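Glue stick

A glue stick is a solid adhesive in a twist-up tube, applied by rubbing the exposed end directly on paper. It is among the first tools a child is trusted with and among the first a child ruins. Most are sold with a cap, and most spend the greater part of their lives without it.
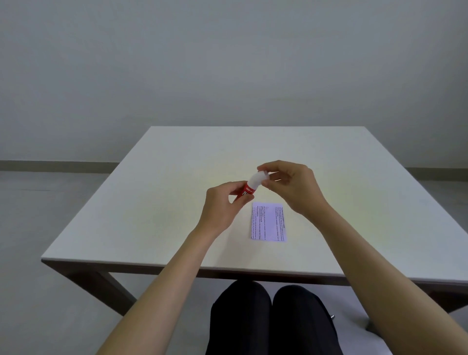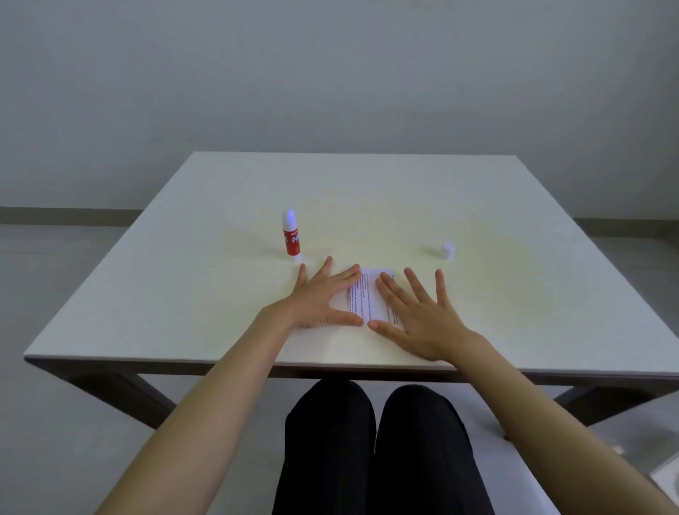

A glue stick with a red label, at a white table.

Construction

The usual tube has four parts: a barrel, a cap, a threaded spindle, and a small cup that rides up the spindle carrying the glue. Turning the base raises the cup. Turning it the other way lowers the cup, in theory along with the glue, though an old stick will often stay where it is and let the cup leave without it.

The cap does nearly all the work of preservation. It is either a push-on type, which closes with a click, or a plain friction fit, which closes with hope. A cap put on while the stick is still raised will shear the top off and keep it, so that the next user finds a neat plug of glue in the cap and none where it is wanted.

Composition

The glue is a water-based polymer held in a soap gel, firm enough to stand up but soft enough to smear. Washable school types come off clothing with warm water - provided someone notices before the dryer does. Tinted versions go on purple or blue and fade as they dry, an aid to seeing which parts of the page have been covered and, in a classroom, which parts of the desk.

Use

The stick is raised a short distance, no more than the thickness of a pencil, and drawn from the middle of the paper out past the edges. Scrap paper underneath is the standard advice and is standardly ignored. Corners need a second pass. The sheet is then laid down and smoothed with the side of the hand, and can be shifted for a few seconds before it makes up its mind.

Glue sticks suit paper, card, and photographs. They are also used on fabric to hold a hem before sewing, and on wood, glass, and metal by people who will be back at the store within the hour.

Storage and drying out

In her classroom handbook, Purificación Aguirre describes a cupboard survey at a school supplied by the wholesaler Serkley. Of 979 glue sticks issued in September, 50 were still usable and capped by the end of November. The survey also turned up 45 caps belonging to no known stick. Aguirre recommends standing the tubes upright and collecting the caps first, before the glue is handed out, in a tray.

A stick that has dried only at the tip can be recovered by slicing off the hard layer. Naheed Pirzada, writing in the hobby newsletter Pirkik, favors a few drops of water and a night under the cap. Her readers' letters on the subject were mixed, and one was stuck shut with tape.

See also: Paste; Rubber cement; White glue; Tape, adhesive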